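How to Record Teleoperation Demonstrations for a Small Desktop Arm

Last updated 12/31/24

Teaching a low-cost arm to pick something up takes a set of recorded demonstrations. You drive the arm through the task by remote control, the software saves the joint positions and the camera video, and a policy is trained on the result. This page covers the recording part. It assumes your arm is assembled, the servos have their IDs, and the Flonero recorder is installed on your computer.

What you need

A follower arm with a two-finger gripper
A leader arm of the same size, or a gamepad
2 USB cameras
A table you can leave set up for a few days
A container and some small objects to pick up

Step 1. Fix the base

Clamp the base plate to the table and push on the shoulder with your hand. If the plate rocks, tighten it before you do anything else. Mark the corners of the plate with tape. If the base moves between sessions, the older recordings will no longer match the new ones.

Step 2. Calibrate both arms

Put the leader and the follower in the same rest pose and run the calibration in Flonero. Move each joint slowly to both ends of its range. When it finishes, move the leader a little at a time and check that the follower goes the same way. A joint that runs backward can be flipped in the settings under Joint Direction.

Step 3. Set up the task

Picking one piece of candy out of a tub is a good first task. The opening is wide, the walls stop the candy from sliding away, and the motion is mostly down and back up. Place the tub where the gripper can reach the bottom with the elbow still bent. Then drive the arm down by hand control a few times without recording and find out where the fingers touch the walls.
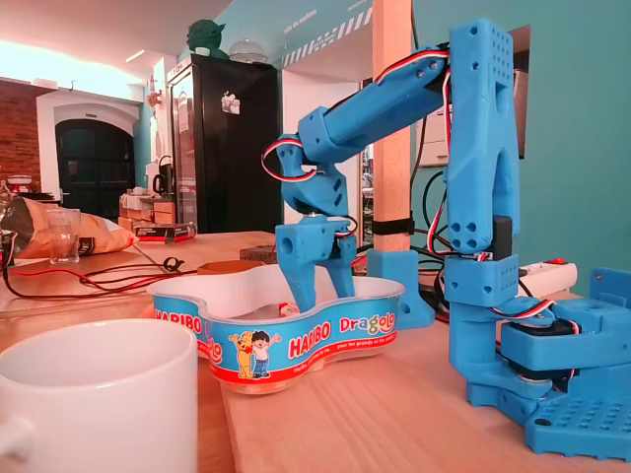
Leave enough slack in the servo wires for the wrist to turn all the way in both directions. Run the arm through its full range and watch each connector. A wire that pulls tight at the bottom of a reach will sooner or later work loose, and the servo will drop off the bus in the middle of an episode.

Step 4. Record

Set the recording rate to 30 frames per second. Start every episode from the rest pose. Press Record, lower the gripper, close it on the candy, lift it clear of the rim, and press Stop. Move at an even speed. If you miss, open the gripper and try again in the same episode, but delete any episode where you bumped the tub.

Change the position of the candy between episodes. Record 32 episodes before you train the first time.

Step 5. Check the data

Open the dataset viewer and play back each episode. Look for frozen video and for sudden jumps in the joint plot. Delete the bad episodes and record new ones in their place.

Common problems

The follower lags behind the leader: close other programs that use the cameras, and plug the arm straight into the computer without a hub.

The gripper squeezes too hard: lower the torque limit on the gripper servo only.

The arm sags at full reach: move the tub closer to the base.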